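Sorting Work and the People Who Do It: Notes After Our First Winter with Automation

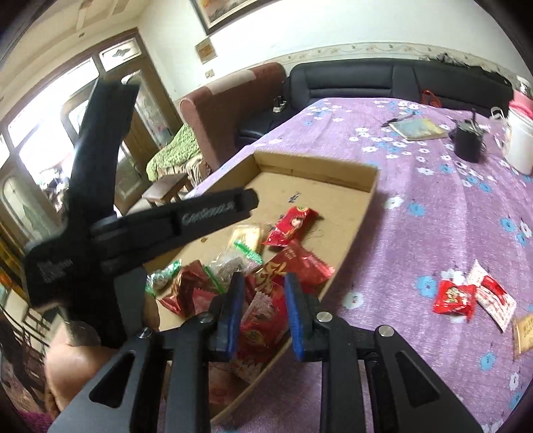 Delia Pascu
Operations Lead, Order Preparation, Darkden
Apr 20, 2021

When Darkden announced that part of the order preparation work would be automated, I was asked to write down how the change affected my team. The company has its own report, which covers throughput and cost. This post is personal, and the views in it are mine.

Our department prepares mixed orders of small packaged foods: candy, sunflower seeds, wrapped snacks of every size. On paper the task is simple. A person takes an item, checks it against the order and places it in a box. In practice the items differ a great deal. A foil packet slides when it is pushed from the side. A bag of seeds changes shape as soon as it is lifted. A small candy can disappear under a larger wrapper and be missed at the final check. Our experienced packers deal with all of this without thinking about it, and for that reason very little of it had ever been written down.

The Tallero line was installed in December. It handles the regular part of the work, which means boxed goods and anything with a flat side. The mixed orders of soft packets remained with people, and a new kind of work was added beside them. Members of the team now spend part of the shift picking up items with a hand-held gripper that has two fingers with blue rubber pads, so that their way of doing it can be recorded and used for training. They decide where to take hold of a packet and from which direction to approach it.

I did not expect this second part to be the subject of most of our conversations. The first question from the team was a fair one: are we teaching the machine to replace us? Management answered in writing that no position would be removed during the trial, and that staff would be told of any later plan before it was decided. I asked for that letter myself and I keep a copy in my desk. I would advise any supervisor in the same position to ask for one before the equipment arrives. Ours came two weeks after, and those were difficult weeks.

The second question was about pay. Recording sessions are slower than packing, and our bonus was tied to the number of finished orders. A packer who spent the morning with the gripper lost money by it. Ferhat Saraç, who represents the packers in meetings with management, raised this at the first review. The rule was changed so that recording time is paid at the person's average rate. It should have been settled earlier, and I include myself among those who overlooked it.

There was also the matter of the hands. Holding a tool by its handle for a long period is tiring in a different way from packing. We began with sessions of an hour. They are now limited to 15 minutes, followed by other work, and anyone may stop sooner. Complaints of sore wrists have become rare - though they have not ended, and I would like to see a lighter handle.

As for the skill itself, my opinion has changed. I had assumed that the work would feel like a demotion, with adults asked to pick up candy for a computer. Some do see it that way, and two people asked to return to packing full time, which was granted. Others found that they enjoyed explaining what they do. One packer showed us that she always moves a thin wrapper away from the wall of the box before closing her fingers on it. She has done so for years. It is now part of the instructions we give to new employees, and it helps them whether or not they ever touch the gripper.

The automated line has made the early part of the day quieter. There is less lifting, and I am glad of it. It has also made the room less sociable. People used to talk across the packing tables, and several of those tables are gone. We have moved the morning break so that both groups take it together, with mixed results so far.

The next review will look at the Nollex software, which assigns work between the line and the tables. At present it sends the most awkward orders to the same few people because they finish them fastest. I have asked that these orders be shared out, and I will write again when I have an answer.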